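The Long Wait After a Gallbladder Attack

Dima Hakim was 42 minutes into a night shift at the Castance bakery when the pain came back. It sat under her right ribs and spread to her shoulder. She had already been to the emergency room in May, been told she had gallstones, and been sent home with a referral.

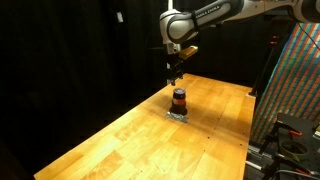 A robot arm above a wooden workbench.

Her surgery was four months away. That is a common gap at Trurano, the regional hospital where she was a patient, and the surgeons there don't like it.

"Every week on the list is a week when a stone can move," says Abla Majali, who runs the surgical clinic. A stone that slips into the bile duct can block it, and then a simple operation becomes two procedures and several nights in a bed.

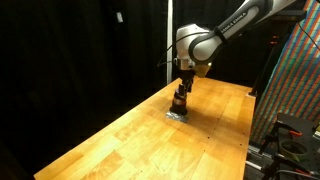
The gripper closed on a dark object with a copper-colored band.

Last year the clinic had 842 people waiting. Majali and a nurse, Siham Chidiac, started calling them one by one. They asked about fever, dark urine and yellow eyes. Over 200 patients had been back to an emergency room at least once, often somewhere else, and the clinic had no record of it.

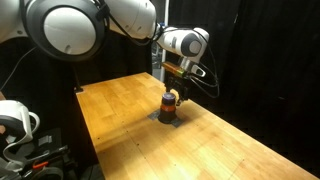
Those patients were moved up. Some of the others had stopped having pain and wanted to wait - a reasonable choice for some people, Chidiac says, as long as they know what to watch for.

Imad Srour had his gallbladder out in 1984, through a cut as long as his hand. He spent nine days on the ward. His daughter went home the same evening with four small dressings.
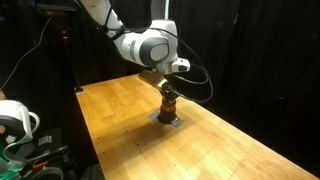

Hakim got her call at 7 in the morning, still in her work shoes. She was operated on nine days later. She eats most things now, though she leaves fried food alone before a shift.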